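About Tretum

Tretum tests things that are sold to livestock farmers. Feed additives, mineral licks, drenches, ear-tag sensors, pasture sprays. If a salesperson has pulled into your yard with a chart showing healthier calves, there is a fair chance we have asked to see the numbers behind it, and a fair chance we were told they were confidential.

Saadet Keskin and Desta Nigatu started the company after working on opposite sides of the same feed trial. She ran it, he sold the product. Neither thought much of the result, which came from 26 cows on one farm in a good spring. The brochure called it proven.

We now have 80 cooperating farms, mostly dairy and beef with a few sheep flocks. Each one splits its animals into treated and untreated groups, and the farmer isn't told which is which until the weights are in. We won't report on anything tested on fewer than five farms. Some companies go elsewhere when they hear that.
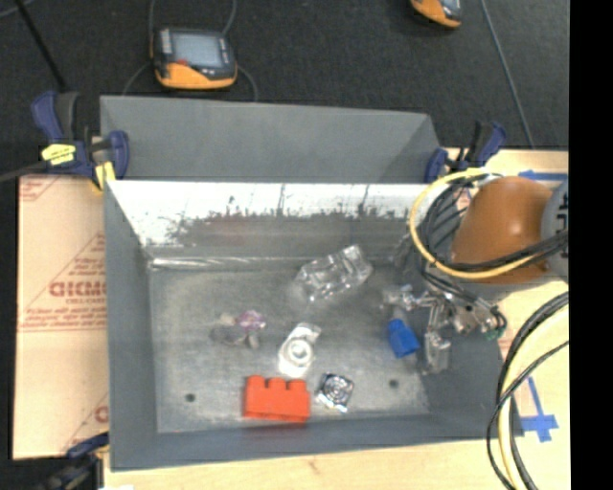 Who pays? You should ask that of anyone who gives farmers advice, including us. Farm memberships cover most of our costs. Manufacturers can pay for a trial, but they pay up front and they don't get to see the report early or hold it back. Of the last 30 products we tested, 26 did nothing we could measure. We published all 30.

Şükran Ateş handles the statistics and has talked us out of several exciting findings. Cengiz Erdem visits the farms. Our field office is in Bundon, next to the sale barn, and it's open from 7 a.m.

We don't give awards or sell a seal for the bag. A good result means a product worked on those farms, in those seasons, at that dose – it may not work on yours. Members can read every report in full, including the ones where we made mistakes and had to start over.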